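Störungsprotokoll Flurneo Bildarchiv: Dubletten nach Gerätewechsel und fehlende Albumzuordnung
Status: gelöst, Nachbeobachtung abgeschlossen. Betroffene Komponente: mobile App, Synchronisationsdienst
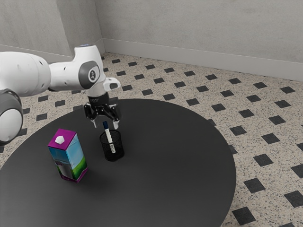
1. Meldung

Eine Nutzerin der mobilen Anwendung Flurneo meldet, dass nach dem Wechsel auf ein neues Mobiltelefon zahlreiche Aufnahmen doppelt in der Zeitleiste erscheinen. Die Alben sind zwar namentlich vorhanden, mehrere davon werden jedoch ohne Inhalt angezeigt. Die Originale auf dem alten Gerät sind nach Angabe der Nutzerin unverändert.

Gemeldet über das Kontaktformular der Ulwood Softwaredienste, September 2024. Bearbeitung: Amarachi Sani, Anwendungsbetreuung, zweite Ebene.

Priorität: mittel. Ein Datenverlust konnte bei der Erstprüfung ausgeschlossen werden.

2. Umgebung

Altes Gerät: App-Version 4, Synchronisation über WLAN, automatische Sicherung aktiviert.
Neues Gerät: App-Version 4, Wiederherstellung aus der Gerätesicherung des Herstellers, anschließend Anmeldung am bestehenden Konto.
Speicherort des Kontos: Rechenzentrum Ginham.
Anzahl der als doppelt angezeigten Aufnahmen laut Serverauswertung: 203.
Anzahl der leer angezeigten Alben: 8.

3. Erste Maßnahmen

Die Nutzerin wurde gebeten, die automatische Sicherung auf beiden Geräten vorübergehend auszuschalten und keine Aufnahmen von Hand zu löschen. Die Funktion »Speicherplatz freigeben« sollte bis auf Weiteres nicht verwendet werden.

Das Leeren des Zwischenspeichers (Einstellungen, Speicher, Vorschaubilder neu aufbauen) blieb ohne Wirkung. Auch eine Ab- und Neuanmeldung änderte die Anzeige nicht. Von einer Neuinstallation wurde zu diesem Zeitpunkt abgeraten, um das lokale Protokoll zu erhalten.

4. Analyse

Das von der Nutzerin übermittelte Diagnoseprotokoll wurde mit dem Serverprotokoll abgeglichen. Dabei ergab sich folgender Ablauf:

Die Wiederherstellung aus der Gerätesicherung hat die Bilddateien mit neuem Änderungsdatum auf dem neuen Telefon abgelegt. Die App hat diese Dateien beim ersten Start als neue Aufnahmen eingestuft und zum Hochladen vorgemerkt, bevor der Abgleich der Prüfsummen abgeschlossen war. Der Server hat die Dateien angenommen und jeweils mit einer eigenen Kennung versehen.

Die Albumzuordnung ist an die ursprüngliche Kennung gebunden. In der Zeitleiste blieb bei den betroffenen Aufnahmen der ältere Eintrag sichtbar, in der Albumansicht wurde er hingegen durch den neuen, nicht zugeordneten Eintrag verdeckt. Die leeren Alben waren demnach ein Anzeigefehler; die Zuordnungen lagen auf dem Server vollständig vor.

Rückfrage an die Entwicklungsgruppe Cabrera: Das Verhalten ist dort bekannt und wurde erstmals im Februar beschrieben. Es tritt nur auf, wenn die Wiederherstellung vor der Anmeldung am Konto erfolgt.

5. Lösung

a) Serverseitiger Prüfsummenabgleich für das Konto angestoßen. Laufzeit: 90 Minuten.

b) Neu vergebene Kennungen mit den ursprünglichen Einträgen zusammengeführt. Bearbeitete Fassungen, Stichwörter und Ortsangaben wurden dabei vom älteren Eintrag übernommen.

c) Albumindex neu erstellt.

d) Nutzerin um Aktualisierung der Ansicht gebeten (Zeitleiste nach unten ziehen, App danach vollständig schließen und erneut öffnen).

e) Automatische Sicherung zunächst auf dem neuen Gerät, danach auf dem alten Gerät wieder eingeschaltet.

6. Rückmeldung

Die Nutzerin bestätigt, dass alle Alben wieder gefüllt sind und die Zeitleiste keine doppelten Einträge mehr enthält. Eine Serienaufnahme wird weiterhin in zwei Gruppen angezeigt. Die Prüfung ergab, dass diese Trennung bereits vor dem Gerätewechsel bestand. Sie kann über »Auswählen« und »Als Serie zusammenfassen« von Hand aufgehoben werden.

7. Hinweise für gleichartige Fälle

Vor einem Gerätewechsel ist in der App unter »Konto« der Punkt »Sicherungsstand« aufzurufen. Erst wenn dort »vollständig« angezeigt wird, sollte das neue Gerät eingerichtet werden.

Auf dem neuen Gerät ist zuerst die Anmeldung am Konto vorzunehmen. Die Übernahme von Bildern aus einer Gerätesicherung ist in der Regel entbehrlich. Wird sie dennoch gewünscht, ist die automatische Sicherung in Flurneo bis zum Ende der Übernahme auszuschalten.

Bereits entstandene Dubletten sind nicht einzeln zu löschen. Beim Löschen des älteren Eintrags gehen Stichwörter und Albumzuordnungen in den Papierkorb über und müssen von dort gesondert wiederhergestellt werden.

Für die Bearbeitung durch die zweite Ebene werden benötigt: das Diagnoseprotokoll beider Geräte, die Reihenfolge von Wiederherstellung und Anmeldung sowie die Angabe, ob seither Aufnahmen gelöscht wurden.

8. Offene Punkte

Die Entwicklungsgruppe Cabrera prüft, ob das Hochladen künftig bis zum Abschluss des Prüfsummenabgleichs gesperrt werden kann. Ein Termin liegt nicht vor. Der Vorgang ist mit der dortigen Fehlermeldung verknüpft und wird auf Kundenseite geschlossen.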